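Small-kitchen counters: surfaces, appliances and what goes where
Speaker notes, Oswood kitchen fitting evening
Running time: 15 minutes, plus questions

1. Surfaces
Start with veining. Marble-patterned panels are sold on a hand-sized sample, and a hand-sized sample can come out almost plain white. Ask for the full panel drawing before ordering. Dark veins run long, and a joint placed across one shows from the doorway. 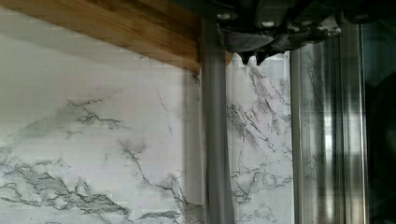

Warm wood cabinets over a white and gray wall are a safe pairing. Keep the grain direction the same on all undersides. Undersides get skipped on the Skenach order form - mention box 10.

2. Appliances on the counter
Toaster and toaster oven together take up more depth than people plan for. Measure with the oven door open. Cords count too; leave slack behind the appliance and keep the plug reachable.

Ask the room who unplugs the toaster after use. Wait for hands.

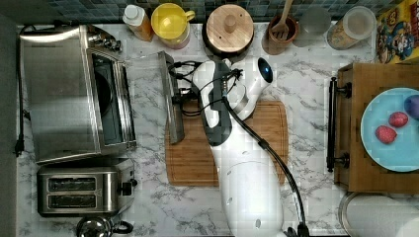

Toaster oven, two-slot toaster and bamboo board on a marble-patterned counter.

Cutting board position: close to the toaster is handy for bread, but crumbs end up in the groove. Wipe the groove each time. Bamboo should be stood on edge to dry - do not leave it flat on a damp counter.

3. The back row
Containers against the backsplash should be things used daily. Cereal, coffee, sugar. Anything opened once a month goes in a cabinet. Clear jars show the level; opaque canisters need a label underneath or on the lid.

Tall boxes hide the tile. If the client has paid for mosaic, say so at the Sadowski stage, before shelf heights are fixed.
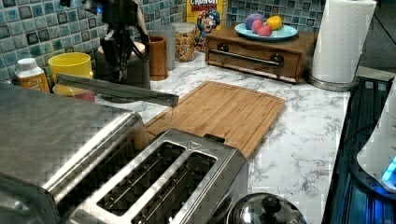 4. Mosaic and grout
Small glass squares mean a lot of grout. Lighter grout with teal and navy tile reads as a grid; darker grout flattens it. Neritz job: 107 sheets, client changed grout color in July, after the first wall was done. Keep this short.

Seal grout near the stove. Mild soap on glass tile, no scouring pads.
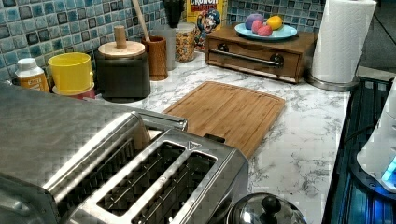 5. Clearing down
Empty the crumb tray. Lids go with their pots. Move everything forward, wipe behind it, and put back only what was used that week.

Handout has the 45 cm shelf drawing on the reverse. Take questions on grout last.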